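**Ticket 568: Label printer in shipping prints every second label blank**

Opened by: Rehema Swai
Assigned to: Mutua Mosoti
Status: closed

Rehema: Started after lunch. Orders from Curorach go through, but each real label is followed by a blank one. Restarted the printer and the PC, same result.

Mutua: Which roll is loaded?

Rehema: The new Jesier ones. We used up the old stock this morning.

Mutua: Those are shorter than the old labels. The driver still has the old length, so it feeds past the gap. Changed label length to 114 mm in the driver and ran the sensor calibration (hold Feed until it blinks, then let go).
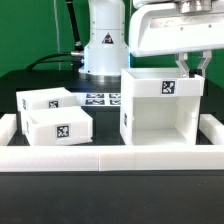
Printed five test labels, no blanks. The second printer by the dock door has the same driver settings, so I changed that one too.

Rehema: Both fine on real orders. Caroline Koech wants the setting written on the lid.

Mutua: Done. Closing.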